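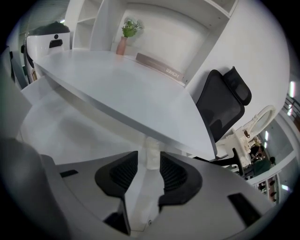 ## Keeping a live plant on a shared white desk

**Hye-jin Seok**
Posted 8th May · 1,771 views

I am responsible for a small shared office in the Staselen building. It contains one large white desk, a mesh chair with a headrest, a ring light for video calls and an open shelving unit. A small leafy plant in a pink vase is kept toward the far end of the desk.

Two matters require advice. First, a pale ring remains on the desktop whenever the vase is lifted, and ordinary dish soap does not remove it. Second, a colleague has asked that the plant be moved to the shelves so that the full surface is available for work. The shelves receive less daylight than the desk. I would prefer to keep the plant where it is, provided the desktop can be protected. The room is used by three people on rotation, and any arrangement must be simple enough for all of them to follow.

**Tae-yang Heo**

The ring is most likely mineral residue from tap water. Please proceed as follows:

1. Lift the vase and dry the area fully.
2. Mix one part white vinegar with two parts water and dampen a soft cloth with it.
3. Lay the cloth on the mark for 3 minutes, then wipe with clean water and dry.

Test the mixture on the underside of the desk first. Abrasive pads should not be used on a white top – they leave dull patches that show more than the original mark.

Once the surface is clean, place a cork mat with a plastic backing under the vase. Felt is unsuitable, as it holds moisture. Water the plant at the sink, allow the outside of the vase to dry, and return it to the mat. It is advisable to name one person for watering. In our own office on the Geum floor, each user assumed the duty was theirs, and the plant was lost to overwatering by October.

With regard to the shelves, a compromise is possible. Keep the plant on the desk and move stationery and flat boxes into the open compartments. This normally frees more working space than moving one vase.

**forel_desk2**

Agree with the mat. We use a saucer, same result. Do not count on the ring light as a substitute for daylight if you do move the plant. Ours is only on during calls and the plant beside it went leggy.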